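Fourteen months next to the arm
4 min read

I said in November that I'd write something about the robot at work, and a few of you have asked since, so I've sat down to do it.
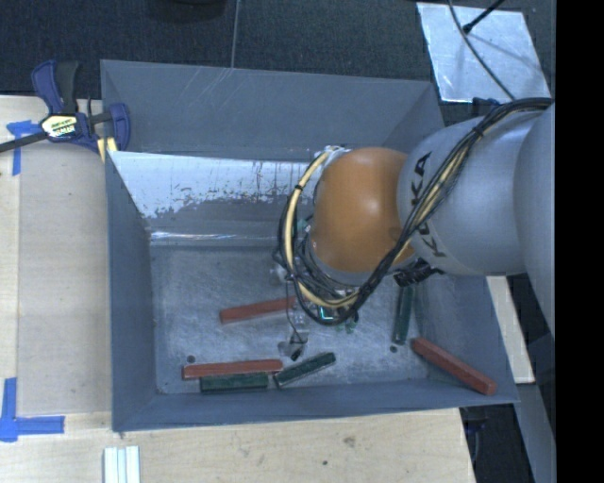
The KUKA over the picking bin, red and green blocks inside.

I work at Olatunji, in the hall where we sort and kit parts for other firms. When I started, bin picking was done by hand. You stood at a bench, took pieces out of a bin and put them in trays for the next person. On a full order for Pritov that was 712 pieces, and I'd go home with a sore lower back and not much to say.

Now the arm does a good share of that. It is fine when the pieces lie apart from each other. When two are side by side and touching it can take its time, and a piece resting against the wall of the bin is worse. A person does that without thinking. I used to find it annoying to watch and now I mostly don't look.

What changed for us is less simple than people outside imagine. Nobody on our shift lost their job, though two people who left were not replaced, and I think that should be said. Kwok-wai Lui moved from picking to setting up the cell. He got 14 days of training for it and a small rise. Mwajuma Mwaipopo didn't want to move and went to packing, where she says the work is the same as before but quicker.

I do checking now. I stand less and read a screen more. My back is better and my eyes are worse. The talk has gone down too – at the old benches there were four of us facing each other, and now I have one colleague within earshot and she wears ear defenders.

The other thing is stops. When the arm stops, somebody has to go and see why, and for the first few weeks that somebody was whoever was nearest. We complained, and Zewditu Negussie, our shift lead, put up a rota. That helped more than any of the training did.

Pay is still being argued over. The people who picked by hand had a bonus above a certain rate, and with the arm there is no rate to beat. For me that came to 49 pounds a month. The firm says it will look at it in the spring.

I don't want the old bench back. I would like the bonus back, and a chair that goes up high enough for the screen.

Last updated: 7.40 pm

Comments

Godfrey Mugo
Same with the bonus at our place. We got it put into the basic wage in the end but it took more than 200 signatures.

Wing-sze Tu
Is the rota by name or by station? Ours is by station and people just swap stations to get out of it.

Reply from the author
By name, and it goes up the week before. You can swap if you both sign it.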